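29 January 2024

The patching cell has been dropping cables again, so I spent the morning on the gripper pads. I'm writing it down mainly because I forgot half of this after the last time, in April.

## What was wrong

The arm would close on a connector, start toward the switch, and the plug would tilt a few degrees before it got there. Salim had already checked the program and the taught points and found nothing. The log showed 1538 closes since the last pad change. I had it in my head that the pads were good for a lot more than that, but we switched to a thicker cable over the winter and it pulls harder on the boot.

## Cleaning and adjusting

I started with the cheap fix. Power off, air off, then a lint-free cloth with a little alcohol on both pads and on the metal faces around them. A fair amount of black crumb came off. The rubber on the inner edges is ragged now, and I trimmed only the bits that were hanging loose.

Next I checked that the fingers closed parallel. One was slightly out, so I loosened the 2 screws on its bracket, closed the fingers on a flat gauge, and tightened up again. Then I raised the grip force in small steps, closing on a connector by the boot each time and tugging the cable by hand.
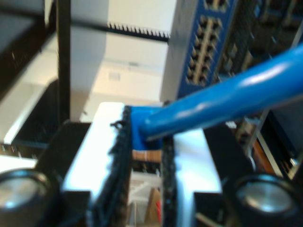 ## Test run

I ran 20 insertions at slow speed and stood there with my hand near the stop button. No drops. Then Pankaj set it back to normal speed and we let it do 200 while we ate lunch. It dropped one, on a port in the far column where the cable has to bend the most. I moved the approach point for that port out a little and it has been fine since.

## Still to do

- Order new pads from Zullholm. I'm asking for the softer grade this time.
- Write the close count on the cell sheet at each pad change.
- Ask Babita if we can hang the cable slack from above, so the arm isn't dragging it.

I'll post the count when the new pads go on.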